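Categoría: Guías de usuario › Cine en casa › Catálogo y listas
Imprimir | Enviar por correo

4. Organizar tu colección de cine musical en Eravano

Si has llegado hasta aquí, ya tienes la cuenta creada y el reproductor enlazado, ¡y ahora empieza lo divertido! En esta sección vas a ordenar tus películas por década, separar los números musicales del resto del metraje y preparar una primera lista para ver con amigos. La colección de muestra que trae el programa, Calloway, contiene 213 títulos y sirve muy bien para practicar antes de tocar la tuya.

4.1 Importar los títulos

1. Abre Eravano y entra en Biblioteca › Añadir carpeta.
2. Elige la carpeta donde guardas las películas. Las subcarpetas se leen solas.
3. Marca «Conservar título original». Si lo dejas sin marcar, las películas indias, egipcias o mexicanas aparecerán con el título del estreno local, y luego cuesta mucho encontrarlas.
4. Pulsa Importar y espera a que desaparezca la barra verde.

Nota: los títulos escritos en devanagari, árabe o cirílico se muestran bien desde la versión 4. En versiones anteriores salen como cuadraditos; actualiza antes de importar.

Precaución: no cambies el nombre de los archivos mientras dura la importación. El programa los dará por perdidos y creará entradas duplicadas.

4.2 Ordenar por década

1. En la vista Estantería, abre el menú Agrupar y elige Década.
2. Revisa el grupo «Sin fecha». Casi siempre hay alguna joya escondida ahí.
3. Arrastra cada título a su década, o escribe el año en la ficha.
4. Guarda la vista con un nombre que te diga algo.

Una película rodada en un año y estrenada en otro puede figurar en dos décadas. Eravano usa el año de estreno; si prefieres el de rodaje, cámbialo en Preferencias › Fechas. Verna Hutchins, que revisó esta guía, clasifica las suyas por rodaje y defiende la idea con muchísimo entusiasmo — prueba las dos maneras y quédate con la que te guste.

4.3 Marcar los números musicales

Es mi función favorita del programa. Puedes señalar dónde empieza y dónde acaba cada canción, y después reproducirlas seguidas, saltar de una película a otra o buscar a todas las intérpretes de una misma melodía.

1. Reproduce la película y pulsa M al comenzar la canción.
2. Pulsa M otra vez al terminar.
3. Escribe el título de la canción y quién la canta. Si la voz es de doblaje, usa el campo Voz y deja el campo Intérprete para la persona que actúa.
4. Pulsa Guardar marca.

Nota: cada película admite hasta 49 marcas. Incluso con los melodramas más cantarines va a sobrar sitio. 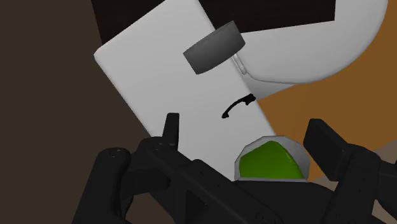 Cuando tengas marcadas al menos 2 películas, se activa el botón Popurrí en la barra inferior. Púlsalo y el programa enlazará las canciones con un fundido breve, que puedes alargar o quitar en Preferencias › Transiciones.

4.4 Compartir una lista

1. Selecciona la lista y elige Compartir › Hulusach.
2. Decide si los invitados pueden votar y añadir comentarios.
3. Copia el enlace y envíalo.

Precaución: se comparten los títulos y las notas, nunca los vídeos. Repasa tus notas personales antes de enviar el enlace, porque los invitados las verán enteras.

Si usas el mando Flomholm, consulta la sección 5 para asignar la tecla M a uno de sus botones.

Última revisión: 18/5/25

Imprimir | Enviar por correo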